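Workshop > Notebook > Adhesion and finishes > Entry

24th April
4 comments · 2 shares

Soap vs. oil finish on the white oak offcuts, continued. Picking up from the December boards, the ones that sat on the rack by the window all winter and went yellow on one side. Those are done, I'm not sanding them back again.

Question is still the same. Does a soap finish hold up on a kitchen top if the customer really does re-soap it, or do we keep steering them to the hardwax. The Hadel job wants the pale look and they want it on 17 ft of counter, so need an answer before we cut.

Boards: 19 pieces, all from the same plank except the two short ones, which came out of the scrap bin and should be ignored if they look odd. Sanded 120, 150, 180. Wiped with a damp rag between to raise the grain. Stopped at 180, last time went to 240 and the soap just sat on top.

Soap mix: flakes in hot water, left overnight. Came out like thin pudding. First batch too thick, threw it out (not down the sink this time). Second batch better. Strained through an old T-shirt, still had lumps.

Coats, 24 hours between unless noted:
A set - 3 coats, rubbed with gray pad after each
B set - 5 coats, rubbed only after the last
C set - 5 coats, then one thin coat of oil over. Know this is wrong, wanted to see it
D set - hardwax, two coats, per the can

Water rings. Cold glass, left an hour. A shows a ring every time. B shows a ring on most but it goes when you re-soap that patch. C is a mess, blotchy, sticky at the edges, stop doing C. D no ring.

Coffee: A and B both stain if you leave it past ten minutes or so. Wipes out of B with soap water and a bit of scrubbing, leaves the grain fuzzy. D fine.

Tomato sauce: same story but worse. Orange shadow on A that I couldn't shift. Lemon juice took some of it off and left a pale patch, so now there are two marks instead of one.

Feel: B is the nicest by a long way. Silky, not plastic. This is what the Flelevia sample board felt like when they sent it and why everyone who picks it up wants it. D feels fine, a little waxy. If you put them side by side people take B every time and then you have to tell them about the tomatoes.

Color: B stays closest to raw. D goes a shade darker even with the white-tinted stuff. Put both next to the cabinet door from the Hadel job, B is the match. D is off but you would need the door right there to notice.

Cost. Soap is nothing. The labor is the cost, 5 coats means 5 trips across the shop and the counter taking up the long bench all week. D is two days. Worked it out at $121 difference on the Hadel top once time is in, which I expected to be more, so checked it again. Same number. Didn't include the re-soaping visit if we offer one.

Grain raising after first coat is bad on the end grain. Need to do ends separately, first, with a thiner mix. Tried taping them off, tape lifted fibers. Don't tape.

Rags: soap rags go in the wash, oil rags go flat outside on the rail. Found one balled up on the bench again. FLAT. OUTSIDE.

Su ran low on flakes, next bag is on order. Clarent has the same thing in a bigger bag but it's scented and I don't want a counter that smells like laundry. Asked them about unscented, waiting.

Things that went wrong:
- left lid off batch two over lunch, skin on top, had to strain it again
- wrote B4 on two different boards
- fan was on during A coat 2 and it dried streaky, redo if we care
- steel wool left black specks in the oak where it was damp. Gray pads only from now on. I have written this down before

Still to do:
- hot pan test, B and D only
- knife marks, then re-soap over them and see
- one month of real use. Put a B board next to the kettle in the break area, please put your mugs on it and don't be careful
- ask Flelevia how many coats were on theirs
- figure out the sink cutout edge, that's where it'll fail if it fails

Leaning: B for the run away from the sink, D for the sink section, if the color difference can be hidden at the corner joint. Will mock up the joint before saying anything to the customer. If it shows, D for the lot and they can live with it.

Bottles:

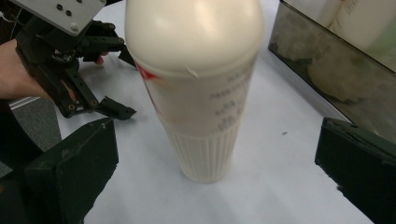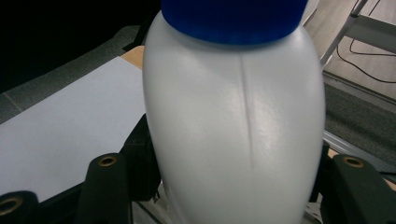
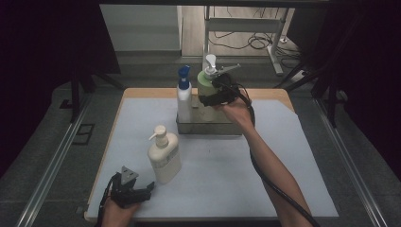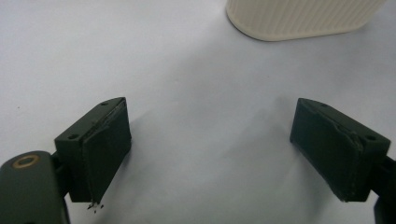
First: cream bottle with the ribbed lower part. Second: white one, blue cap. Third: spray and green pump in the gray tray.

Recent entries
- Glue line creep on the maple treads
- Sharpening log, block planes
- Hardwax over old varnish, don't
- December boards, first look at soap
- Dust collector bags, which size fits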